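Zwei Greifer am Doppelarm vergleichen: Anleitung mit weichem Stoff

Stand: 3. Januar 2023
Autorin: Mirjam Martens

Wer einen Doppelarm mit neuen Fingern ausrüstet, möchte wissen, ob sich der Umbau lohnt. Ein Probelauf mit Holzklötzen sagt darüber wenig, denn Klötze hält fast jeder Greifer. Stoff ist empfindlicher gegenüber Fingerform, Schließkraft und Anfahrwinkel. Die folgende Anleitung vergleicht zwei Fingersätze, die flachen Bendley-Finger und die schmalen von Zulla, bei sonst gleichem Aufbau. Der Ablauf lässt sich auf andere Paare übertragen.

Vorbereitung

Beide Arme auf dieselbe Schiene schrauben und den Abstand der Grundplatten notieren. Nach jedem Fingerwechsel den Nullpunkt neu anfahren, auch wenn nur ein Arm umgebaut wurde. Kabel mit so viel Spiel verlegen, dass sich das Handgelenk um 90 Grad drehen kann, ohne dass der Binder am Unterarm zieht. Wir haben das erste Mal zu kurz gebunden und mussten den halben Strang wieder öffnen.

Als Prüfstücke eignen sich Stoffteile, die sich rollen lassen. Alle vor dem Test einmal waschen, neue Ware ist oft zu steif. Ein Behälter hinten links, einer hinten rechts, beide so weit von der Schiene entfernt, dass die Arme sich davor begegnen können.

Positionen der Behälter mit Bleistift anzeichnen. Klebeband geht auch, hinterlässt aber Ränder, an denen sich dünner Stoff verfängt.

Ablauf eines Durchgangs

1. Stoffrollen in den linken Behälter legen, den rechten leeren.
2. Aufzeichnung starten, danach erst die Steuerung freigeben.
3. Der linke Arm nimmt eine Rolle auf und bringt sie in den vorderen Bereich der Tischfläche.
4. Übergabe oder Ablage, je nach Testreihe. Innerhalb einer Reihe nicht wechseln.
5. Der rechte Arm legt den Stoff in den Korb.
6. Fehlgriffe mitschreiben, getrennt nach Aufnahme, Übergabe und Ablage.
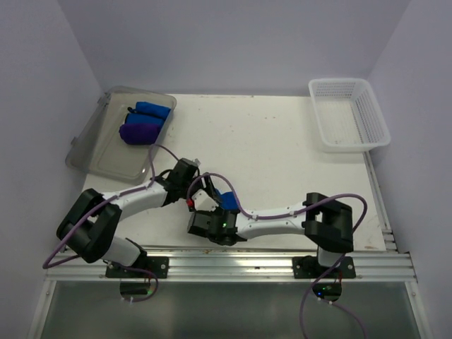
Beide Bilder: Doppelarm mit Stoffrollen links und weißem Korb rechts.
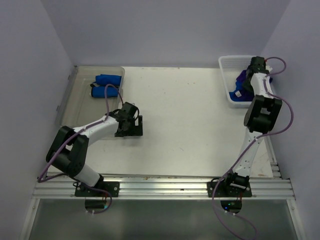 Bonifacio Nieto wandte ein, die Übergabe in der Luft verfälsche den Vergleich: Wenn ein Finger abrutsche, wisse man hinterher nicht, ob der gebende oder der nehmende Greifer schuld sei. Er lege den Stoff lieber zwischen den Armen ab und lasse ihn neu aufnehmen, das koste Zeit, trenne aber die Fehler sauber. Außerdem solle man die Fingersätze nach der Hälfte zwischen links und rechts tauschen.

Der zweite Punkt ist in die Anleitung übernommen. Den ersten halten wir offen und fahren beide Varianten als eigene Reihen.

Auswertung

Pro Fingersatz und Variante 11 Durchgänge fahren, danach die Seiten tauschen und wiederholen. Abgebrochene Durchgänge zählen mit, sofern der Abbruch vom Greifer kam. Ein Abbruch durch die Steuerung wird wiederholt und im Protokoll vermerkt. Bei uns meldete der Regler gelegentlich Fehler 3271. Ursache war ein wackliger Stecker am rechten Motorstrang, kein Problem der Finger.

Beim Vergleich zuerst die Aufnahme ansehen. Breite Finger schieben eine Rolle leicht vor sich her, wenn sie zu flach ankommen. Dann den Anfahrwinkel steiler stellen und die Reihe von vorn beginnen. Schmale Finger kommen besser zwischen zwei Rollen, halten aber manchmal nur die äußere Lage, und der Rest wickelt sich beim Anheben ab. Solche Fälle gelten als Fehlgriff, auch wenn der Stoff am Ende im Korb landet.

Schließkraft erst ändern, wenn beide Sätze einmal komplett durchgelaufen sind. Die Werte gehören mit Datum auf das Protokollblatt, ebenso die Seite, an der der Satz montiert war.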